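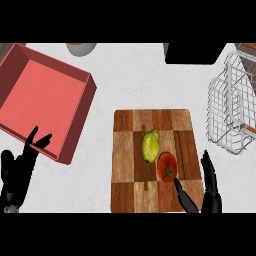 # Denano 发布双手遥操作示教软件 Korden,仿真环境与真机共用一套流程

**2020年7月12日**

Denano 今日发布遥操作示教软件 Korden。操作员戴上手部追踪手套,可以直接控制一对仿人机械手,在仿真厨房或真实工位上完成整套动作,软件同步记录关节角度、指尖位置和画面,供机器人学习使用。Korden 即日起向企业和高校实验室开放申请。

首批任务集中在厨房台面的整理与备餐准备,涉及的物品有托盘、砧板、金属丝篮和常见果蔬。仿真场景中,砧板上放着一个番茄和一个黄绿色的果子,左手靠近红色托盘,右手一根手指伸到番茄边上。操作员在这类布局中练习靠近、抓取、移放和松手,每段动作都可以单独保存、回放和重录。

## 示教方式

Korden 提供两种示教方式。

第一种是遥控示教。操作员站在屏幕前或佩戴头显,双手动作实时映射到机械手上。左右手各自标定,手掌大小不同的操作员不需要更换手套,只需在开始前做一次张开、握拳和拇指对指的标定动作,用时约一分钟。映射比例可调,做精细动作时可以放慢,让手部较大的移动对应机械手较小的移动。

第二种是手把手示教,只用于真机。操作员按下臂上的使能按钮后,可以直接扶着机械臂走完路径,再用手套补录手指部分。两段数据由软件按时间对齐,合成一条完整示教。

两种方式产生的数据格式一致。用户可以先在仿真中录制,再到真机上补充,不需要另写转换程序。

## 仿真部分

仿真场景由 Denano 与软件公司 Farkden 共同开发。Farkden 负责物体模型和接触计算,Denano 负责机械手模型、手套接口和录制工具。

随首个版本提供的示教记录共 2,000 条,覆盖 131 种物体摆放方式。每条记录包含初始摆放、双手轨迹、接触事件和操作员填写的任务说明。失败的尝试也保留在数据中,并单独标注原因,例如物体滑落、抓取位置偏移或者双手相互干涉。用户可以选择是否将这部分用于训练。

物体的位置和朝向可以在录制前随机变化。托盘不必与台面对齐,篮子可以斜放,砧板也可以离开中央位置。开发人员在内部测试中发现,如果所有示教都从同一种整齐的摆放开始,训练出的策略在物体稍有偏转时容易停住,所以随机摆放在新建任务时默认开启。需要固定摆放的用户可以在任务设置中关闭。

Denano 机器人学习项目负责人 Mandla Le Roux 表示:“我们的操作员大部分没有机器人背景,有几位以前在厨房工作。他们知道番茄该用多大力气拿,但以前没有办法把这件事告诉机器。现在他们做一遍,数据就留下来了。”

他说,双手任务的难点主要在配合。“单手抓一个果子,练半天就能做得不错。一只手扶住托盘,另一只手往里放东西,就要多花很多时间。操作员会下意识地用眼睛去看其中一只手,另一只手就会漂。我们在界面里加了偏移提示,漂得太远会有声音。”

## 操作员培训

新操作员需完成 3 个阶段的培训:

1. 标定与空手练习。熟悉手套、映射比例和暂停手势。
2. 单手任务。用左手和右手分别完成抓取与放置。
3. 双手任务。按任务单完成台面整理,并为每条记录写一句说明。

每个阶段结束后由培训人员抽查回放。未通过的操作员重做该阶段,不影响已保存的合格记录。

连续录制时,软件会按设定间隔提示休息。暂停期间机械手保持原位,恢复前需要操作员把双手移回与机械手接近的姿态,软件确认后才重新接通控制。这项设置在真机上不能关闭。

## 试用情况

食品加工企业 Chuensuk 自今年初起参与试用,在 2 个工位上部署了 Korden,用于果蔬上料前的分拣和摆放示教。试用期内,该公司的操作员先在仿真中完成培训,然后转到真机工位。据 Chuensuk 提供的反馈,从新物品进入任务单到录完第一批可用示教,所需时间由原来的一周缩短到两天。

试用中也提出了若干问题,包括手套指尖传感器在低温车间读数偏移、长时间录制后文件过大以及任务说明缺少统一写法。前两项已在发布版本中处理。任务说明目前提供了一份参考词表,由各用户自行增补,统一规范仍在制定。

表面湿滑的物品暂不在支持范围内。现有的接触计算对湿滑表面误差较大,Denano 建议用户在真机上录制此类任务,不要使用仿真数据替代。

## 系统要求与供货

Korden 可在带独立显卡的工作站上运行,头显为选配。手套分左右手成对供应,附标定支架和一套备用指套。真机部署需另行确认机械臂和机械手型号,Denano 技术支持人员会在签约前核对接口与急停线路。

许可分为研究版和企业版。研究版面向高校和非营利机构,包含全部仿真场景和示教记录,不含真机驱动。企业版包含真机驱动、现场安装和操作员培训。两种版本录制的数据均归用户所有,默认保存在本地,除非用户主动提交,Denano 不会接收任何录制内容。

下一次版本更新计划于 12 月发布,内容包括带盖容器的开合任务、多名操作员记录的合并工具,以及训练前的数据筛查功能。已购买许可的用户可免费升级。

## 关于 Denano

Denano 从事机器人示教与遥操作软件的开发,产品用于食品加工、仓储和实验室自动化。公司同时提供操作员培训和真机部署服务。

## 关于 Farkden

Farkden 开发用于机器人训练的物理仿真软件和物体模型库。

**媒体联络:** Denano 传播部
**试用申请:** 请与 Denano 销售部联系,申请时注明所用机械臂型号、计划录制的任务以及操作员人数。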